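Staying inside the lines, mostly

2019-02-16

I took up colouring in again last winter, on the advice of a leaflet in the dentist's waiting room. It said that grown adults were finding peace through felt tips. I had a filling coming and would have tried anything.

My first book was called something like Gardens of Calm and came from the bargain shelf in Lallton, between the jigsaws and a calendar two years out of date. It had 106 pages, and every one was the same hedge. I did four of them. By the fourth I had a cramp in my thumb and opinions about box leaves that I still hold.

After that I went looking for something with a bit more going on, and ended up with a book of harbours and boats from a small outfit called Puvari. The paper is thick enough that the pens don't come through, and whoever drew the rigging had plainly looked at a rope before. I am now on the fishmonger's stall, which has taken me three weeks, mostly because I can't decide what colour a turbot is. I looked it up. It is the colour of gravel. I have made mine green.

Pens, then. I bought the Brusau set of 100 because it was reduced and I am weak. Around 10 of those are colours I would use on purpose. The rest are a long slide through beige, plus a pink so fierce I keep it at the far end of the tin where it can't upset the others. The caps don't match what comes out, either. The one that looks like brick is salmon, and the one that looks like salmon is a sort of cough medicine. I made a chart on the back of an envelope, testing every pen in a little square, and it took a whole evening and was the most relaxing thing I've done since I started. I never felt that way about the hedges.

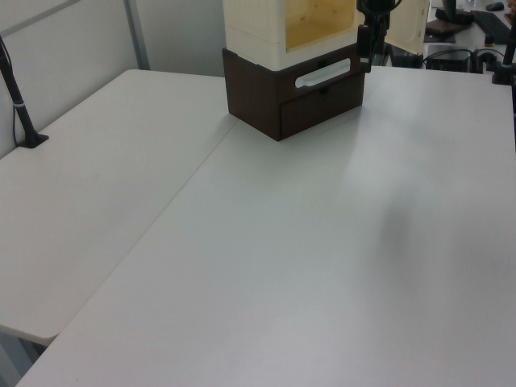 Pencils are kinder, I think, if you have the patience. I borrowed a tin of Ansah ones from my sister and have been slow about giving them back. You can build the colour up in layers and change your mind halfway, and when you go over a line it looks like shading. With a felt tip it looks like you sneezed. The drawback is the sharpening. I go through a blue sky at the rate of one pencil end per cloud, and there are shavings in my slippers.

As for the deep calm the leaflet promised, I can report that it comes and goes. There's a good quarter of an hour once I've settled, usually during a large patch of water, when I'm not thinking about the boiler or what I said at work. Then I notice I've done one gull yellow and the one beside it white, and I'm back in the world — only now I'm cross about gulls.

People ask whether I frame them. I do not. One went up on the fridge for a week and I found I was apologising for it to the man who came to read the meter, so it went in a drawer with the rest.

There's a class starting in April at the library, two hours on blending, bring your own pencils. I've put my name down. I suppose I shall have to ask my sister if I can keep hers until then, or at least not bring the subject up.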